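How people fold a club jersey

Jarrah Kingi, 2019-03-23

3.2 What goes on at the table

I'll admit I came to this section with a bias. I fold my own sports tops badly, and I wanted to know if anyone does it well! The Grustholm jersey survey had 107 replies, and 61 of them said mesh side panels were the part they hated most (they slide, they won't hold a crease, and they pop open again the minute you let go).

I think color helps more than people give it credit for. When the middle band is a different shade from the sides, you've got a line to fold along, and top-stitching gives your eye something to follow. Plain tops from the Pullmont set had neither, and I grumbled through every one of them. The table matters too, and I like a smooth one with nothing on it to snag the knit.
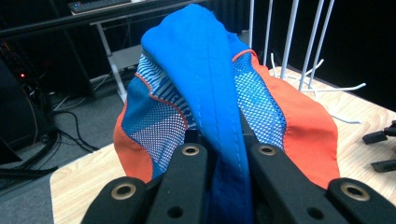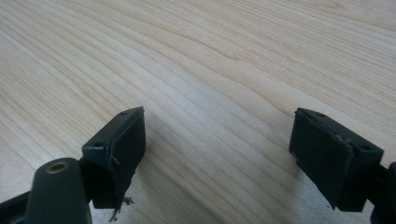

Figure 4. First picture: blue band with pale stitching, mesh on both sides, orange-red outer panels. Second picture: the pale wood tabletop.

3.3 Sleeves

Sleeves get their own section, mostly so I can complain about them properly.

Comments

Herman Entili: I fold mine inside out and the mesh behaves much better. Did you try that?

Vurus: Same here with the mesh, I just roll them now.

Related
Prendergast on sock pairing
Towels in thirds or quarters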